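Gripper stall fault on the kitchen cells: frequently asked questions
Windcombe test kitchen, notes for operators and visiting teams. Revised December.

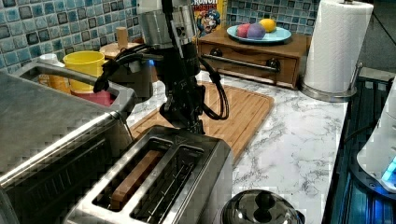 What is the gripper stall fault?

The fault is a loss of position feedback from the gripper while the arm is still under power. The controller keeps the last good reading it received and goes on as if the fingers were at that position. If the fingers were open when the signal dropped, the controller believes they are open, whatever they do next. The arm itself reports no error, as its own joints are read over a separate line.

We call it a stall because of how it was first noticed. The fingers stopped moving part way through a close command, the motor went on drawing current, and the housing became too hot to touch.

When did it first happen?

During a toaster run at Windcombe. The arm had been told to take hold of a slice of bread and lift it clear of the slot. The fingers closed on the slice and stopped. The controller waited for a closed reading, did not get one, and sent the close command again. It did this 153 times before the operator pressed the stop button. The slice was crushed and crumbs fell into the slot. There was no injury and no fire.

What caused it?

A worn signal wire inside the gripper cable, close to the connector on the housing. The cable had been tied too short at the wrist. Each time the wrist turned to its far limit, the cable was pulled at the connector, and the wire inside broke strand by strand. The outer sleeve showed no damage, so the daily check did not find it.

The repeated close command was a separate mistake. The retry limit in the task file had been set to 200 during bench work at Clolholm and was never put back. The normal value is 5.

Why did the force limit not stop the motor?

The force limit is worked out from motor current and finger position together. With the position held at an old value, the sum came out low and the limit was not reached. The current alone was high enough to show a problem, but at that time no check looked at current by itself. One has since been added.

Does the fault affect the emergency stop?

No. The stop button cuts power to the arm and gripper directly and does not pass through the controller. It worked as it should. Note that with power cut the fingers stay where they are. They do not spring open. If something is held, it remains held until the release screw is turned by hand.

Which cells are affected?

Any cell with the Tredmont two-finger gripper and the older straight connector. Cells fitted with the angled connector put less load on the cable and have not shown the fault. They should still be given the new cable check. If you are unsure which connector you have, look at where the cable enters the gripper housing: the straight type comes out square to the side.

How should the cables be run now?

Leave enough slack for the wrist to turn to both limits without the cable going tight. Tie the cable to the forearm and leave it free across the wrist joint. The slack will form a loop, and the loop must be checked against everything on the worktop, with the arm at the lowest point of the task. Cup handles, pan lid knobs and upright holders are the usual snags. Move the item if you can. Shortening the cable to avoid it brings back the first problem.

Keep all loops well away from a heated toaster. The sleeve is not rated for contact with hot metal.

What should I do if I suspect the fault during a run?

1. Press the stop button. Do not use the pause command on the screen.
2. Switch off the toaster or other appliance at the wall. The stop button on the arm has no effect on it.
3. Wait 5 minutes before touching the gripper housing.
4. Turn the release screw to free anything held. Keep fingers out of the gap.
5. Save the log before restarting. A restart clears the command history.

Do not reach into the toaster to recover bread or crumbs until it has been unplugged and has cooled.

Can I tell from the log?

Yes. Look for a finger position that does not change at all across several close commands. A healthy sensor always shows slight movement in the last digit, even with the fingers at rest. A perfectly flat line means the reading is stale.

What has been changed?

The retry limit is now fixed at 2 in the controller and cannot be raised from a task file. The controller marks a position reading as stale if it has not been refreshed, and stops the gripper. A current check runs on its own, as described earlier. Replacement cables are made up by Panagiotou to a longer pattern.

Are intermittent faults still possible?

Yes. A wire that breaks only at one wrist angle may pass every test done with the arm parked. The cable check must therefore be done with the wrist moving slowly from one limit to the other and the log open. One cable that passed when parked failed this test in the first week of use.

Who do I report to?

Send the saved log, the cell number and the connector type to Nélida Alarcón at Windcombe. Keep the removed cable and label it. Do not cut off the connector, as the break is usually inside it.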